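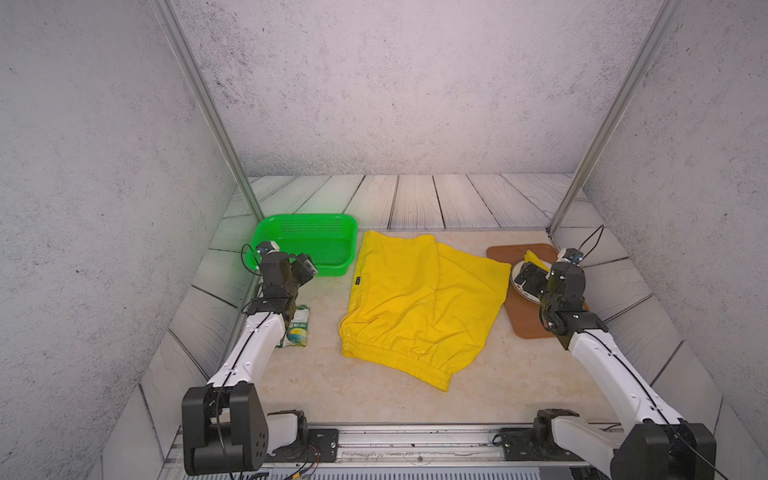 Weld (Reseda luteola), also called dyer's rocket, is a biennial plant of the family Resedaceae and a source of yellow textile dye. It grows on disturbed, chalky ground and is native to Europe and western Asia. The main coloring compound is luteolin, a flavone found in most parts of the plant above the root, with the highest content in the seed heads and upper leaves.

Cultivation

Seed is sown shallowly in late summer or early spring. Plants form a flat rosette in the first year and a flower spike in the second. At the Collisdale trial plots, spring sowing begins in February under cover. Stalks are pulled or cut when the lower seed capsules are still green, then dried in bundles. Rain during drying lowers the dye content.

Dyeing

Weld is a mordant dye. Alum is the usual mordant for wool, and for cellulose fibers it is commonly preceded by a tannin treatment. The Strobel recipe, used in small workshops, calls for 200 grams of dried weld and 20 grams of alum for each 100 grams of wool. The chopped plant is simmered and strained, and the mordanted fiber is held in the liquor below a boil. Chalk added to the bath makes the color brighter. Iron shifts it toward olive.

Appearance and measurement

The perceived color of a yellow textile depends on surface structure and lighting as well as on the dye. Folded cloth is a poor basis for visual grading for this reason.
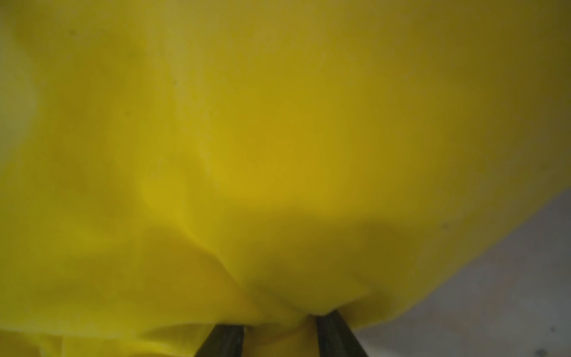

Graders compare weld-dyed samples flat, on a neutral ground, under a fixed light source. Meron Abera's grading notes require a single layer of cloth and exclude any area within 2 centimeters of a crease. On a soft, matte yellow fabric, one piece can read as pale lemon where the light catches it and as mustard or ochre in the shadowed folds, a wider spread than that between neighboring grades on many shade cards.

Fastness

Weld has better lightfastness than most plant yellows, though it fades faster than indigo. Greens made by dyeing weld over or under indigo therefore turn blue with age, an effect well known in old tapestries. Kai Lindemann's survey of 18 dyed panels in the Arnedo collection recorded the greatest loss of yellow along the upper borders.

See also

Dyer's broom
Luteolin
Mordant
Woad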